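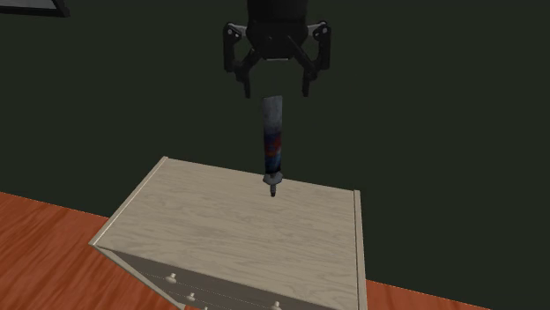
Gripper above the tube and the wooden dresser, from our simulated pick-and-place work.

Zerier Robotics Club: your questions answered

We get a lot of the same questions at the start of each term, both from students and from parents who have found a leaflet at the bottom of a school bag, so we've put the answers in one place. If yours isn't here, please do write to us. We like getting letters, and we're generally quick to reply outside of exam season.

What does the club do?

We teach a robot arm to pick things up and put them somewhere sensible, and nearly all of it happens on screen, inside a simulator. Each team gets the same virtual rooms, the same gripper and the same set of objects, and spends the year working on code that will look at an object, decide where to take hold of it, and then carry it to where it's meant to go. It sounds like a small thing when you write it down like that. Members who have spent a whole evening on one tube and one dresser will tell you otherwise, at some length, and usually with drawings.

Towards the end of the year the teams enter the Dusus Challenge, where their code is run on rooms they haven't seen before.

Who can join?

Anyone aged 13 or over who lives or goes to school in Rokholm or near enough to get here and home again safely. You don't have to be at any particular school, and you don't have to be good at maths, though you may find you end up liking it a bit more than you did.

Do I need to know how to program?

No. The first five weeks are set aside for people who have never written a line of code, and we go gently. You'll begin by moving the gripper with the keyboard, which is harder than it looks and teaches you a great deal about which way is up. After that you'll start giving it positions to move to, and by half term most beginners have a short program that can lower the gripper over an object and close the fingers. If you already program, you can skip straight to a team, but you're very welcome to sit in on the early sessions and help out.

Why do you work in a simulator and not with a real arm?

Mostly money, if we're being frank about it, and partly patience. A simulated gripper can be driven straight into the furniture twenty times in an evening and it will be as good as new afterwards. It also means every team can work at once, with no queue, and that you can carry on at home if your computer is up to it. We do visit the workshop at Liepiņa College in July, where members can try their programs on a real arm with a tutor standing by, and it's a lovely day out (bring a packed lunch, the canteen is shut by then).

What objects and rooms will we be working with?

The room that everybody starts with has a reddish wood floor, a dark wall and a dresser with pale knobs. The dresser is a good teacher. Its top has raised strips along the sides, so a program that slides things about without thinking will sooner or later bump into one. Long narrow objects, like the tube, come early in the year as well, and they bring up a question that keeps teams busy for weeks – do you come straight down with the fingers open, or from the side? We have our own opinions and we try very hard to keep them to ourselves until you've had a go.

Later on you'll move to cluttered rooms with more furniture and less space to work in. There are 176 room and object pairings in the practice set, and no team is expected to get through them all.

My gripper looks as if it's right over the object, but it misses. What am I doing wrong?

Very likely nothing dreadful! A single view is a poor judge of depth, and something that looks neatly lined up from one side can be well behind or in front of where you think it is. Turn the view and look again from the side and from the top before you change any code. If it still misses, print out the position of the gripper and the position of the object and compare the numbers. It's dull advice, but it has rescued more evenings than anything else on this page.

How big are the teams?

Between three and five people. You can come with friends or let us place you, and you're allowed to change teams once before the winter break, no explanations needed.

When do you meet, and how long are the sessions?

We meet once a week in term time, from 5 until 7 in the evening. The room is open a little earlier for anyone who wants to get settled or finish their homework first. Please let us know if you need to leave early for a bus – it's never a problem.

What does it cost?

The fee is £10 a term, and that covers the club computers, the simulator and your place in the challenge. If that's difficult for your family, just tell Indrek quietly and it will be sorted out without any forms.

Do I need my own computer?

No, there are enough machines in the room for everyone. If you'd like to practise at home, we can lend you the setup notes, and we'd suggest bringing your laptop in for the first installation so that one of us can sit with you. It can be a fiddly business the first time.

Can parents come and watch?

Yes, please do. The last session of each term is an open evening, when the teams put their best runs up on the big screen and talk about what went wrong along the way. Younger brothers and sisters are welcome too, and there's normally cake.

Who runs the club, and how do I sign up?

Indrek Siliņa leads the sessions, helped by older members who have been through the challenge themselves. To sign up, fill in the short form on the Join page, or simply turn up at the start of a session and ask for Indrek. You can come twice before you decide whether you'd like to stay.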